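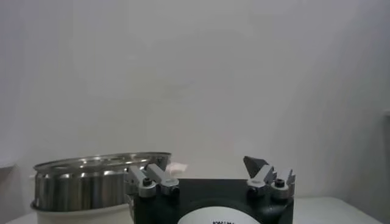

9 min read

Section 2. Before You Buy: Planning an Istow Two-Arm Station

Updated Monday, March 15, 2021

Read this section before you sign anything. The Istow sales sheet says a station can be "productive in a day." A day is what it takes to bolt the arms down and watch them wave. Productive is a different matter, and most of what you'll spend won't be on the sheet.

Drundwood maintains this guide for people who buy Istow stations through Bárány or secondhand. We don't sell the hardware and we get no cut.

2.1 Write down the task

1. Describe one job you want done, in one sentence, with a start and an end. "Kitchen help" won't do. "Move a steamed bun from the basket to a plate" will.

2. List every object the gripper must touch, including lids and handles. Measure the narrowest and the widest.

3. Check both numbers against the finger travel in Appendix B. If the widest object needs the fingers fully open, treat that object as too wide. You'll want clearance on both sides, and calibration will eat some of it.

4. Decide what counts as a failure. Is a squashed bun a failure? Is one set down half off the plate? Put it in writing now, while you still have no reason to be generous.

5. Repeat for a second job only if the first one would justify the purchase alone.

Note: The demo reel is edited. Ask Bárány for one uncut run of a task close to yours, with the failed grasps left in. If they can't provide it, budget as though the task has never been done.

2.2 Work out the real price

A base quote covers the arms, two grippers and a controller. In our own purchase, 11 items that we needed on the first morning were missing from it. The ones that hurt:

Spare fingertip pads. The quote includes one set. Buy 3 more.
Wrist cameras and their mounts, sold separately from the grippers.
The Kostingate license, billed yearly per controller. The first year is discounted, so get the renewal price in the same email.
Longer cables. The supplied ones reach if the controller sits exactly where the drawing puts it.
Freight, both ways. A gripper under warranty travels at your expense.

6. Add these to the quote before you show it to whoever pays.

7. Add operator time. We logged 116 hours between unpacking and the first task we'd have let a visitor watch. A few of those hours went on our own mistakes, and you'll make different ones.

8. Leave a reserve for parts. We can't give you a good percentage, and we'd be wary of any vendor who offers one.

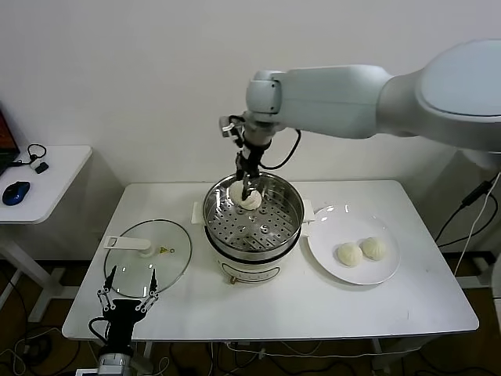

2.3 Plan the floor before the table

Buyers measure the tabletop and forget everything below and behind it. Power, signal and gripper cables all have to go somewhere, and if you don't choose the place they'll choose the floor.

9. Mark the full reach of each arm on the floor with tape. Nobody's chair, desk or doorway belongs inside the tape.

10. Give the operator's laptop its own table. It's tempting to save the money and use a corner of the work table. The first time an arm swings wide you'll buy a laptop as well.

11. Plan one cable route per arm and price the ties, trays and covers. Leave slack at the wrist, then run each joint slowly through its range to check that nothing pulls tight.

12. Confirm that you can reach the emergency stop from where the operator will sit. Try it seated.

CAUTION: Steamers, kettles and irons bring heat, water and mains power into the arm's reach. The Istow grippers carry no splash rating. Keep the arms clear while steam is venting, and don't accept "it'll be fine" from a salesperson as a rating.
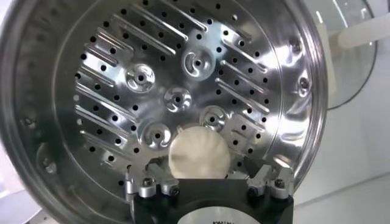
2.4 Appliances cost more than they look

A used washer is cheap, and that's how it ends up on the list of test equipment. The machine itself will be one of your smaller expenses. Laundry work means reaching into a space where the arm has little room and the camera has a poor view: polished steel throws light straight back, and a balled-up piece of off-white cloth between the fingers can be sitting in front of a brightly reflecting back wall. Price diffuse lighting and a few days of moving lamps around. Price the time to teach the arm where the door is, too, as a door swung open takes up space your approach path may want.

13. Before buying an appliance, push a gripper-sized block of wood into it by hand, along the path the arm would take. If your wrist has to twist to get there, the robot's probably will too.

14. Borrow the appliance first if you can.

15. Run the borrowed one for around 8 sessions before ordering your own.

CAUTION: Disconnect the appliance's own motor during reach tests. A drum that turns with a gripper inside will damage both.

2.5 Timing the order

Bárány usually announces a bundle price in April. Wait for it if your project can wait, then compare it line by line with the separate prices. The last bundle replaced the spare pads with a carrying case.

16. Get the delivery date in writing, with a remedy if it slips.

17. Don't pay for training until the station is on your floor and powered.

Once you have a task sentence, a corrected price and tape on the floor, go on to Section 3, Unpacking. If the corrected price has put you off, send the quote back unsigned and keep your notes for the next vendor.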